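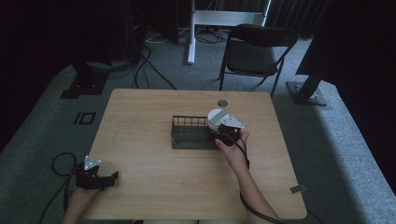
Who will decide where the line between Uditz and Parinell runs?

A land mediator appointed by the district governor will draw it, and both town councils have been told to accept the result.

The governor of Cemow district, Styliani Ververidis, signed the order creating the mediator's post on Jan 25, 2021, and presented it as the end of a quarrel that has outlasted most of the officials who promised to end it. Whether it will do so is hard to say from the text of the order, which runs to two pages and leaves out most of what people in either town have been asking.

The strip in question lies between the Uditz cattle road and the old Parinell drainage canal. Both towns issue farming permits there. Both collect fees. In dry years the canal banks are the only decent grazing within a day's walk, and in wet years the same ground is planted to the edge of the road. Fences have been cut and crops trampled, and last planting season a pump house was burned. No one has been charged over the fire.

Ververidis told reporters at the district offices that the mediator, Wenceslao Yáñez, would have "every record and every door open to him." Yáñez is a retired surveyor who worked for the district land office for much of his career. He is expected to deliver a final line in April.

That is a short time for a job of this kind. The land office has never published a full set of the maps it holds for the canal strip, and the governor's staff could not say on Monday how many there are or whether they agree with each other. Asked whether the maps would be made public before the mediator rules, a spokesman said the matter was "under consideration." The same words were used the last time the district was asked, by this newsroom and by others.

Yáñez himself was more careful than the governor. He said he would walk the strip from end to end before opening any file, and that he would hear from permit holders on both sides. He would not commit to holding those meetings in public. "Some people will talk in front of a crowd and some won't," he said. "I need both."

The order sets aside 100 seats for residents at an opening meeting in the Baumgart hall, to be divided evenly between the towns. It does not say who hands out the seats. In Uditz, people assume the town council will do it. In Parinell, the council says it has had no instructions at all.

Ha-rang Yeon, who sits on the Parinell council, said she learned of the appointment from the radio. She does not object to Yáñez, whom she called a decent man, but she wants to know why a former employee of the land office has been asked to judge the land office's own paperwork.

"Half of this mess came out of that building," Yeon said. "They sold the same field to both of us. Now one of their people is going to tell us which sale counts."

The governor's answer to that complaint is that nobody else knows the records as well. It may be true. It also means that any mistake the office made during Yáñez's time there will be reviewed by somebody who was there when it was made, and the order has no provision for handing such cases to another person.

Teguh Kusuma keeps cattle on the Uditz side and has paid permit fees to both towns, one after the other, to avoid having animals seized. He was at the district offices for the announcement and left before the end. He said he had heard three governors announce a settlement of the canal strip.

"Each one had a table and a flag and a pen," Kusuma said. "I still pay twice."

Refunds are not mentioned in the order. Nor is compensation for damaged crops, although the governor raised it in her remarks and said that "real losses will be treated as real losses." Her office later said the statement described a goal and that no money had been assigned to it. Farmers who have been holding on to receipts and photographs of ruined fields were given no address to send them to.

There is also the question of what happens if one of the towns simply refuses. The order says the mediator's line is binding, but the district charter lets a town council challenge any boundary change in court, and nothing signed this week alters the charter. A legal adviser to the Uditz council, Sulastri Setiawan, said her clients had not given up that right and had not been asked to.

"The word 'binding' is in there," Setiawan said. "I have looked for the part that makes it so, and I have not found it."

She said Uditz would take part in the process in good faith and send its permit books to the mediator once it received a written request. As of Monday evening it had not received one.

Supporters of the governor point out that the past year has been quieter along the canal than the years before it, and they credit the joint patrols she introduced. The district has released no figures on the patrols. Farmers on both sides gave a simpler explanation for the calm, saying the rains were good and the herds had no need to come down to the water.

The patrols will continue while the mediator works, according to the district. New permits on the strip are frozen until he reports. Existing permits stay valid, including those that two towns have issued for the same piece of ground, so planting there will go ahead this spring under the rules that caused the trouble.

The date of the Baumgart hall meeting has not been set. Residents who want to speak are being told to contact their town council.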